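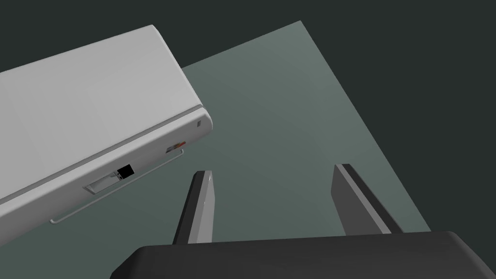 About Hurnska

Hurnska is a small company with one main line of work: we find out why robots that are meant to help around the house sometimes do the wrong thing. We work mostly in simulation, where a wrong move costs an hour of somebody's afternoon and no kitchen has to be repaired, and we have been at it long enough to have grown rather fond of a good fault report. If you are reading this page you may well have one to send us. Please do!

How we got started

The company began with a mistake of our own. In those days we were a part of Landry, a software group that built practice rooms for two-armed robots, and our job was to check that a robot could work near a countertop without bumping anything. We ran 1,000 trials of a simple reaching task, and the summary at the end said that every one of them had passed. We were delighted, and we sent the results off that same evening.

A few mornings later, one of our team sat down with a cup of coffee and replayed some of the runs by eye, mostly for the pleasure of it. In one of them the right gripper went straight into the side of a white appliance, stayed there for a moment, and came out again as if it had passed through fog. The contact check for that appliance had been switched off during an earlier repair and had never been switched back on. When we went through the whole set, we found 74 runs with the same fault. We called the client, took the results back, and spent most of that April doing the work over.

It was an uncomfortable month, and we still talk about it with every new person who joins us. The client stayed with us, I am glad to say, and a good many of our habits come from those weeks.

What we do now

Our biggest project is called Stiremley, a library of kitchen and utility room layouts made for safety testing. A robot is placed at a counter with ordinary household things on it - a few bottles, a cup or two, something flat, something with an awkward shape - and we ask it to reach, hold, lift, and above all to stop. Stopping gets more of our time than anything else. A gripper that closes a little late is a nuisance, but an arm that keeps pushing after it has met something solid can hurt a person, and we treat every case of it as serious even when it happens on a screen.
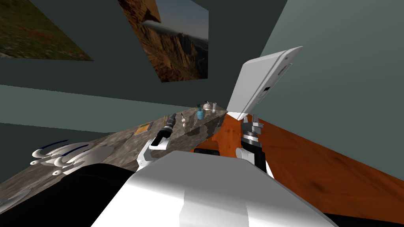

Each layout in the library goes through 300 short runs before we let anybody rely on it, and then a person, never the same one who built it, watches a share of them from start to finish. We look from behind the robot and from close in at the gripper, because a touch that is hidden in one view is often plain in the other. We also plant faults on purpose. Someone will turn off a contact check, or shift a counter by a hair, and the rest of us are expected to catch it. We don't always, and the ones that get past us are written up in the same log as everything else.

That log is called Cemon, and it now holds more than 2,000 entries. Some are grave and some are very silly (there is a long one about a cup that would not stop spinning), but all of them are kept, with the cause if we found it and a plain note if we didn't. Clients can read any entry that touches their own work, including the ones that don't make us look especially clever.

Working with us

We take on projects from robot makers, from schools and from small teams who have only just got their first arm moving. You don't need a polished report to begin. A recording of the run, the settings you used and a few lines on what you expected to happen will be plenty, and we will write back with questions, usually quite a lot of them.

If your fault involves a real machine and there is any chance that someone could be hurt, please switch the machine off and keep people away from it before you write to us. We are happy to wait for the details.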